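第四针

野村幸子（Sachiko Nomura）到格罗赛德（Grolside）的头一个冬天，总觉得走廊尽头那间实验室比别处暖和一些。也许是灯的缘故，也许是因为奥阿娜（Oana Ardeleanu）总在那儿，总在烧水，总要拉住路过的人说上几句，说着说着茶就凉了，于是只好再烧一壶。

她们做的那个系统叫“小田”（Oda）。名字是奥阿娜取的，理由换过好几个版本，幸子后来也懒得追究了。小田学缝合，学的办法说起来很朴素：先让人操纵着两条机械臂缝，缝了1005针，一针一针录下来，再让它自己照着去缝。头几个月它缝得像个急着回家的孩子，针倒是扎得准，线却老是拉不到位，该等一等的地方它从来不等。

“它只学会了我们的手。”奥阿娜有一天晚上说，手里捧着杯子，“可我们缝到一半会停一下的呀，你没发觉吗？停一下，看一眼线是松是紧，再往下走。”

幸子当然发觉了。她小时候看外婆补被面，外婆也是这样的，每隔几针就把布拎起来，对着窗户瞧一瞧，嘴里还要念叨一句什么。她把这件事讲给奥阿娜听，讲得很长，连被面上的花都讲到了，奥阿娜居然一个字也没嫌多，听完就去把录像重新翻出来，两个人挤在一张桌子前，给每一处停顿打上记号。这活儿从十一月一直做到过完年，做得眼睛发酸，可也真是她们最快活的一段日子。

改法就这样定了下来：每缝一针，拆成几小段，段与段之间让小田先看，看线的走向，看针的姿态，看伤口两边合拢了多少，觉得不对就退回上一小段重来。奥阿娜管这个叫“外婆那一眼”，写进论文时自然换了个正经说法，不过草稿的文件名一直没有改。

二〇一八年五月十九日，她们从早上起就守在台子旁边。粉色的组织垫已经固定好，切口笔直，小田一声不响地缝着。幸子端着一杯忘了喝的茶，眼睛在屏幕和台面之间来来回回。
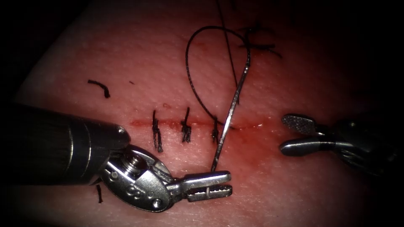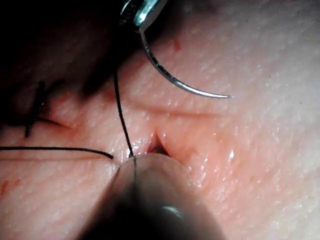

二、退回去的那一步

“线太松了，它不会不知道吧？”幸子压低了声音，好像怕惊着谁似的。

“让它自己看。”奥阿娜说。

小田停住了。停得不算久，可是在这样一间屋子里，什么样的停顿都显得久。冷却风扇嗡嗡地转着，楼下有人推着车经过，轮子磕在门槛上，咯噔一声。然后左边那条手臂慢慢往回让了一点，退到上一小段的起点，重新把线理顺，这才又往前送针。

幸子把杯子搁下了。从前的小田是不会回头的，在旧办法底下，200次试缝里它从没主动退过一步，错了就带着错一路缝到底，最后那个结打得再漂亮也没有用。她看着那根细细的黑线一点一点收紧，心里忽然很想给外婆打个电话，又想起外婆那边这会儿已经是深夜，老人家睡得早，吵醒了又要替她担心。

“它退了。”她说。

“退了。”奥阿娜也说，声音有些不稳，转身就去摸水壶，摸了半天，才发现壶一直在自己另一只手里。

那一整天她们没有做别的。垫子换了一块又一块，记录表上的格子慢慢填满，到傍晚，索恩代尔（Sorndale）那边打电话来问结果，奥阿娜先讲了五分钟天气，讲了新到的茶叶，才肯说到正题上。她说，到目前为止退回重来的有272次，多数退一步就够了，有几回它退了两步，还有一回退了又退，最后停在那里，等人过去帮忙。

“等人帮忙也算失败吗？”电话那头问。

奥阿娜看了看幸子。幸子想了想，接过话筒，说她觉得应该单独列一栏，名字还没想好，明天再告诉他们。

挂了电话，外面下起小雨来。奥阿娜关掉台上的灯，幸子把最后那块垫子收进盒子里，在标签上写好编号，写完又在后头添了两个很小的字：外婆。然后她们去找伞，找了好一会儿，只找到一把。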